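Projects > Tabletop > Korville Campaign Files > README

May, by Ksawery Kurek

Korville Campaign Files

This folder contains the rules sheets, the map and the record tables for Korville, a narrative campaign for small skirmish games with miniatures. I wrote it for our club and played it there over one winter. Now I put it here so other groups can use it. You may copy and change everything, only please keep the name of the campaign if you share it again.

Korville is a harbour town where two families, the Rovetti and the Laryea, fight over the docks. A third party, the Terkov garrison, is supposed to keep the peace and mostly does not. Each player takes a crew from one of these sides. A crew is built on 200 points and grows slowly between the games.

What is in the folder

campaign_rules.txt: the order of a campaign turn, injuries, experience, hiring.
scenarios.txt: 12 scenarios, each on its own page for printing.
map.txt: the town districts and which district borders which. There is no drawn map yet. We drew ours on brown paper with a marker.
crews.csv: starting profiles for the three sides.
results.csv: the results of our own campaign, one line for each game.
names.txt: a list of names for crew members, for people who don't like to invent them.

How to play one campaign turn

1. Every player chooses a district to attack or to stay in. Write it secretly, then show it together.
2. If two crews are in the same district, they fight there. The defender rolls for the scenario.
3. Crews which did not meet anybody collect income and may send one member to the doctor.
4. After the games, roll injuries first and experience second. In my first draft it was the opposite, and dead people were learning new skills.
5. Write the result into results.csv or on paper.

The campaign works best with 6 players. With four it is fine, but close the Old Market and the Salt Yard, otherwise the crews walk around each other for three turns and no fight comes. I did not try it with more than eight.

Columns in results.csv

turn: number of the campaign turn.
district: short name, same as in map.txt.
attacker, defender: the side, not the player. I removed the names of the players except where they asked to be credited.
scenario: number from scenarios.txt.
winner: attacker, defender or draw.
attacker_lost, defender_lost: models out of action at the end of the game, before the injury roll.
notes: free text. Some of it is jokes from our table and you can ignore it.
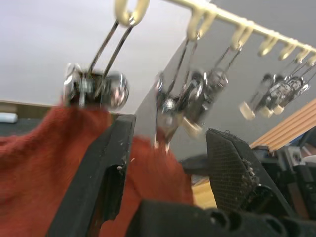
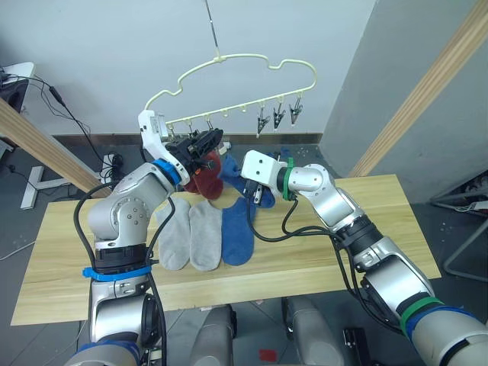 Known problems

The Terkov garrison is too strong in the first two turns. Their sergeant has armour that almost no starting weapon can go through. Edem Antwi played them and won every early game, and he was quite polite about it, but the others were not happy. In the current file the sergeant costs more points. I think it is still not enough.

Scenario 9, "Fire on the Ropewalk", can finish in the first round if the attacker gets the first move and rolls high for the wind. I left it as it was, since two people told me it is their favourite. You can use the calm wind table from scenario 4 instead.

Our results table covers 40 games, all from one club and with the same players. Please don't read too much balance from it. Some draws are really games we stopped when the hall closed, and these are marked "time" in the notes column.

The injury table uses colour words (white, grey, black) for how serious the wound is. Older sheets use numbers. If you find a number somewhere, I forgot to change it.

Planned changes

A proper drawn map, with the harbour in the centre.
A fourth side, the smugglers, who should have cheap models and a bad leader.
Shorter rules for climbing. Now it takes half a page and we still argue.

Credits

Scenarios 3 and 7 are by Selorm Baidoo. Korkor Sarpong corrected my English in the scenarios, so the mistakes in this file are mine only.

Comments

Yaw Ankrah: We are in turn four with the Laryea and I enjoy it very much. One question, can a crew member who is at the doctor still defend the home district?

Ksawery Kurek: No, he stays out for the whole turn. I will add it to the rules.

Edem Antwi: For the record I lost to the Rovetti in the last turn and my sergeant fell in the harbour. Please make him cheaper again.

Korkor Sarpong: In map.txt the Chapel Steps borders the Fish Quay, but Fish Quay does not border the Chapel Steps. Which one is right?

Ksawery Kurek: They should border each other. Thank you, it is corrected now.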